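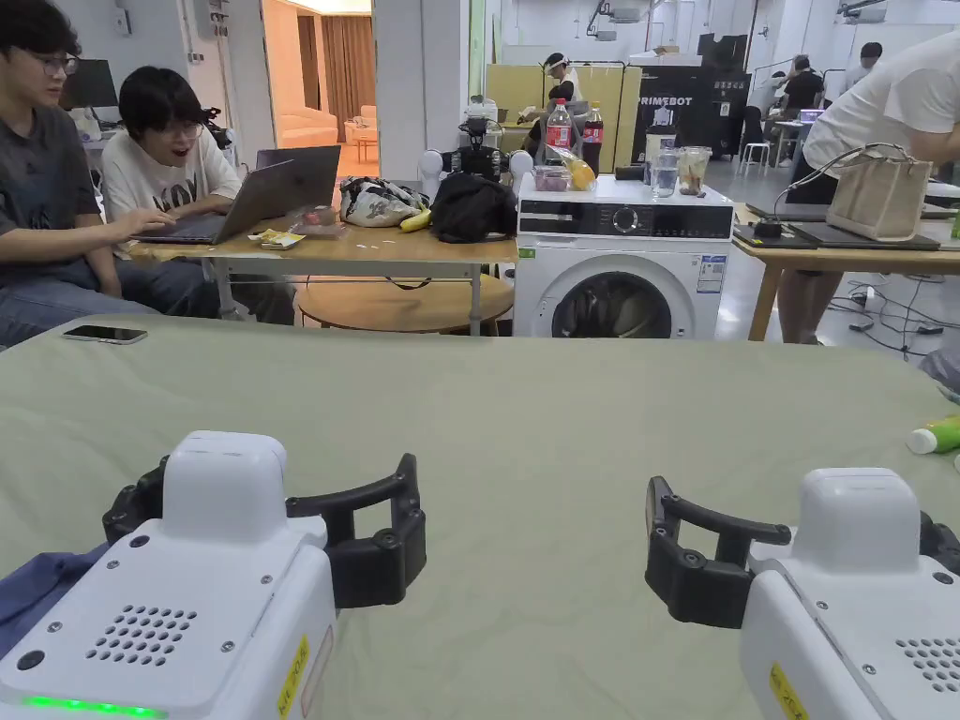
Voltei a ler threads sobre "mesa limpa, cabeça limpa" e vou ter de implicar com isto. Trabalho há anos em salas abertas, mesas partilhadas, gente a entrar e a sair. Nunca vi uma mesa partilhada ficar limpa por causa de um cartaz.

A última moda é a toalha. Alguém leu no blogue da Verari que um pano liso em cima da mesa grande "convida ao respeito pelo espaço". Convida a quê? A pousar o telemóvel virado para baixo e ir embora. O pano fica com rugas e o telemóvel fica lá.

Reconheço uma coisa ao pano: como é claro e liso, nota-se logo o que lá foi deixado. Uma garrafinha de plástico verde e branca, por exemplo. Num tampo de madeira cheio de tralha podia passar um mês sem que alguém perguntasse de quem era.

Mas reparem no que acontece na mesa ao lado, a do tampo de madeira, que não tem pano nem regra. É para lá que vai tudo. Portátil, papelinhos amarelos de snacks, uma caixa de plástico transparente, um saco branco às flores escuras, uma banana meio enfiada debaixo do saco. Arrumou-se uma mesa e encheu-se a outra.

A Delia Aravena jura que o método dela resolve: cada pessoa tem direito a 2 objectos pessoais em cima da mesa, o resto vai para o chão ou para o cacifo. Perguntei se a banana conta como objecto pessoal. Ficou de me responder. Isto foi em março.

O Gervasio Sepúlveda é da escola contrária, diz que mesa partilhada é para se usar e que quem quer vazio que vá para um museu. Também não compro. Já o vi procurar um carregador durante uma manhã inteira e o carregador estava debaixo do casaco dele.
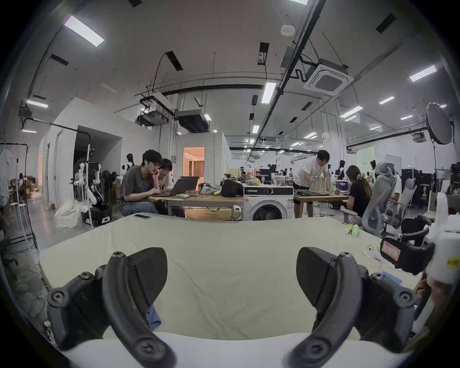 Outra coisa que me deixa de pé atrás: as contas dos consultores. A Bondenbridge pediu 577 euros por um "diagnóstico de superfícies". Por esse dinheiro eu levanto os sacos, ponho os papéis no lixo e ainda sobra para um cabide.

Cabide, aliás, era o que fazia falta. Saco preto ou casaco em cima da mesa é quase sempre falta de sítio para pendurar. Isso não aparece em nenhum guia de produtividade, não dá para vender em curso.

E já que falamos de mobiliário: cadeira de rede com encosto de cabeça, muito bem, toda a gente quer uma. Depois passa-se o dia curvado para o portátil com a mão na cara. Para isso servia o banco redondo de madeira que está debaixo da mesa.

Pergunta da Ursina Gasser nos comentários: "e uma máquina de lavar na mesma sala, faz sentido?" Para as toalhas, talvez. Desconfio é que ninguém vai tirar o pano da mesa grande para o lavar, porque antes era preciso tirar o que está em cima. Voltamos ao telemóvel.

Se alguém tiver uma sala destas a funcionar há mais de um ano com a regra dos 2 objectos, mostre. Mostre às cinco da tarde, que às nove da manhã até a minha mesa parece de catálogo.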